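3 データと方法

3.1 対象リーグおよび試合の選定

本節では、分析に用いたデータの範囲と、変数の作り方を述べる。対象はFarnamierリーグの一シーズンである。このリーグには12のクラブが参加し、各クラブは33節を戦う。同じ相手と三回対戦する方式であるので、三回目の対戦をどちらのホームで行うかによって、クラブごとのホーム試合数に一つの差が生じる。この差の扱いは3.4で説明する。
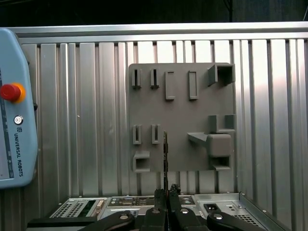
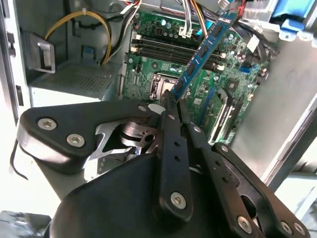

図2 上:波形の壁面パネルに取り付けられた灰色の保持板。下:側面パネルを外したデスクトップ型計算機の筐体と黒いグリッパ。

試合の選定は次の順序で行った。まず、シーズン中に行われた全試合について、公式記録から出場選手、交代時刻、得点時刻、警告と退場の記録を集めた。次に、途中で中断して別の日に再開された試合を除いた。再開後の時間帯では、選手が休息をとった長さを通常の試合と同じ意味で計算することができない。さらに、交代時刻の記載が二つの情報源の間で一致しない試合も除いた。残った158試合を本研究の分析対象とする。

除外した試合の分布に大きな偏りがないかを確認するため、節の番号、ホームクラブ、観客数の三つについて、除外した試合と残した試合を比べた。観客数については差が見られなかった。節の番号については、除外した試合がシーズンの前半にやや多い。これは、記録の入力方式が4月に変更されたことによると考えられる。変更前の記録では、前半終了後の交代が前半の最終分に記入された例と、後半の最初の分に記入された例が混ざっている。我々は、この種の不一致だけを理由とする場合には試合を除外せず、すべて後半開始時の交代として書き直した。

3.2 選手の単位

選手を単位とする分析では、シーズンを通じて同じクラブに在籍し、かつ先発出場の記録が複数ある選手だけを対象とした。この条件を満たす選手は171人である。ゴールキーパーは含めていない。ゴールキーパーは交代することが少なく、休息日数が変わっても出場時間がほとんど変わらないので、フィールドの選手と同じモデルに入れることは適切でないと判断した。

シーズンの途中で移籍した選手の扱いは、先行する研究の間でも一致していない。移籍の前と後を別の選手として数える方法もあるし、移籍後の試合だけを使う方法もある。どちらの方法にも利点があるが、本研究の関心は、監督が同じ選手群の中でどのように先発を入れ替えるかという点にある。移籍直後の選手は、戦術への適応や登録手続きなど、疲労とは異なる理由で出場しないことがある。そのため、途中移籍の選手は対象から外した。ただし、チーム全体の先発変更数を計算するときには、これらの選手も含めている。

若手の選手が二つのチームに同時に登録されている場合には、別の問題がある。BezerraとBenoの両クラブは、下部組織のチームを同じ地域の別リーグに参加させており、何人かの選手は週の中ごろに下部のチームで出場し、その後にトップチームの試合にも出場している。トップチームの記録だけを見ると、これらの選手は長く休んだように見える。我々は、下部リーグの公式記録を手作業で調べ、出場があった場合には、その日を直前の試合日として扱った。下部リーグの記録には交代時刻がないことが多いので、出場時間については先発か途中出場かの区別だけを用いた。

3.3 休息日数と移動距離

休息日数は、直前の公式戦の試合日から当該試合の前日までの日数とした。カップ戦は公式戦に含め、親善試合は含めない。親善試合を含めるべきであるという意見もあるだろう。しかし、親善試合では交代の人数に制限がない場合が多く、また、記録が公開されないものもある。記録のある親善試合だけを加えると、情報を積極的に公開するクラブの選手だけが短い休息を持つことになり、比較が歪む恐れがある。

代表チームの試合に参加した選手については、代表での出場を直前の試合として数えた。この場合、移動の負担はクラブでの移動と大きく異なる。代表の招集期間の直後に行われた節については、これを示すダミー変数を加えた。

移動距離は、クラブの練習場から相手のスタジアムまでの道路距離で測った。直線距離を使うことも検討したが、対象地域には山地があり、直線では近くても道路では遠い組み合わせがいくつかある。特に、Benoの本拠地は谷の奥にあって、どの相手に行くときにも必ず同じ峠を越えなければならない。鉄道を利用するクラブもあるかもしれないが、試合ごとの移動手段を知ることができなかったので、すべてのクラブに同じ方法を適用した。前泊の有無についても同様に情報が得られなかった。これは本研究の限界の一つであり、5.3で再び取り上げる。

距離の分布は右に長い。そのまま用いると少数の遠い組み合わせが係数を強く左右するので、対数をとった値を用いた。ホーム試合では移動距離をゼロとし、一を加えてから対数をとっている。加える値を変えた場合の結果は付録に示すが、主な係数の符号は変わらない。

3.4 先発変更数

従属変数は、直前の公式戦と比べて先発から外れたフィールド選手の人数である。以下ではこれを先発変更数と呼ぶ。先発変更数には、監督が自分の判断で行った変更と、負傷や出場停止によって避けられなかった変更の両方が含まれる。二つを分けることは、本研究の目的にとって重要である。

出場停止は公式記録から確実に知ることができる。問題は負傷である。クラブが発表する負傷の情報は、詳しさがクラブごとに異なり、軽い負傷は発表されないことが多い。我々は、試合記録サービスGestikが提供する欠場理由の欄を主に使い、そこに記載がない場合にはクラブの発表を参照した。両方に記載がない場合は、監督の判断による変更とみなした。この方法では、発表されなかった負傷が監督の判断に混入する。混入の程度はクラブの広報の方針によって決まると考えられるので、クラブごとの固定効果を入れることにより、その一部は吸収されるはずである。

欠場理由の分類は、二人の作業者が独立に行った。判断が分かれたものの大部分は、「コンディション不良」という表現に関するものであった。この表現は、軽い筋肉の負傷を意味することもあれば、練習での出来が良くなかったことを意味することもある。話し合いの結果、次の試合にも欠場した場合には負傷とし、次の試合に出場した場合には監督の判断に分類した。この規則が恣意的であることは否定できない。そこで、すべてを負傷とした場合と、すべてを監督の判断とした場合の両方について推定を行い、結果を4.4で比較する。

先に述べたホーム試合数の差については、モデルの中にホームとアウェイの区別を入れることで対応した。追加のホーム試合を持つクラブだけに現れる効果がないかも調べたが、そのような効果は認められなかった。

3.5 モデル

先発変更数は非負の整数であり、平均に比べて分散がやや大きい。したがって、ポアソン回帰に加えて負の二項回帰も推定し、両者を比較した。説明変数は、休息日数、移動距離の対数、ホームとアウェイの別、直前の試合の結果、相手の順位、代表の招集期間の直後であるかどうか、およびシーズンの残り節数である。さらに、休息日数と移動距離の交互作用を加えた。本研究の主な仮説は、休息が短いときに移動距離の影響が大きくなるというものであり、この交互作用の係数によって検証される。

直前の試合の結果を入れる理由は、勝った後には先発を変えないという慣習が広く知られているからである。この慣習が存在すると、強いクラブほど先発変更数が少なくなり、同時に強いクラブほどカップ戦に長く残って休息が短くなるので、休息日数の係数に偏りが生じうる。直前の試合は、勝ち、引き分け、負けの三つに分け、得点差は用いなかった。得点差を用いたモデルも試したが、あてはまりはほとんど改善しなかった。

監督の交代があったクラブについては、交代の前と後で別の固定効果を与えた。新しい監督の最初の試合は、先発変更数が非常に多くなりやすい。これを残すと少数の観測値の影響が強くなるため、最初の試合だけを除いた推定も行った。標準誤差はクラブの単位でまとめて計算したが、クラブの数が少ないことから、通常の漸近理論に基づく値は小さすぎる可能性がある。この点を考慮し、ワイルド・クラスター・ブートストラップによる値も併せて報告する。

3.6 聞き取り調査

統計的な分析を補うために、現場の指導者に対する聞き取りを行った。質問は、先発を決める時期、移動の予定を決める担当者、休息が短い週の練習内容の三点を中心とし、回答者が自由に話す時間も設けた。聞き取りの記録は回答者に送り、内容の訂正を受けてから使用した。

Bezerraのフィジカルコーチを務めるJeferson Lopes氏は、先発の案が試合の二日前にはほぼ決まっており、移動の後で変わることは少ないと述べた。氏によれば、遠方の試合で問題になるのは到着した後の疲労よりも帰りの移動であり、夜に出発すると選手の睡眠が短くなって、その次の試合の先発に影響するという。この指摘は、我々が最初に用意した変数では捉えることができない。そこで、当該試合への移動距離とは別に、直前の試合からの帰りの移動距離を計算し、追加の説明変数とした。帰りの距離を含むモデルの結果は4.3に示す。

一方で、別のクラブの指導者からは、移動よりも試合開始の時刻のほうが重要であるという意見が出た。夜の試合の後では回復の開始が遅れるので、同じ休息日数でも実際の休息は短い。これに対応するため、休息を日数の代わりに時間で測った変数も作成した。開始時刻が記録されていないカップ戦がわずかにあり、それらについては、同じ会場で行われた他の試合の開始時刻の中央値を代入した。

聞き取りで得られた発言は、仮説の検証には使用していない。変数の定義を見直すこと、および第5章で推定結果を解釈することに用いた。回答者の中には自分のクラブの方針を一般的な方針であるかのように話す人もいたので、複数の回答者に共通する内容と、一人だけが述べた内容を区別して記録した。

4 結果

4.1 記述統計

先発変更数の分布を表3に示す。最も多いのは変更が二人の場合であり、変更がまったくない試合も少なくない。休息が短い試合では分布が右に移動するが、その移動の大きさはクラブによってかなり異なる。Benoでは休息の長さにかかわらず変更が少なく、Bezerraでは短い休息の後に変更が増える傾向がはっきりしている。負傷と出場停止による変更を除いても、この違いは残る。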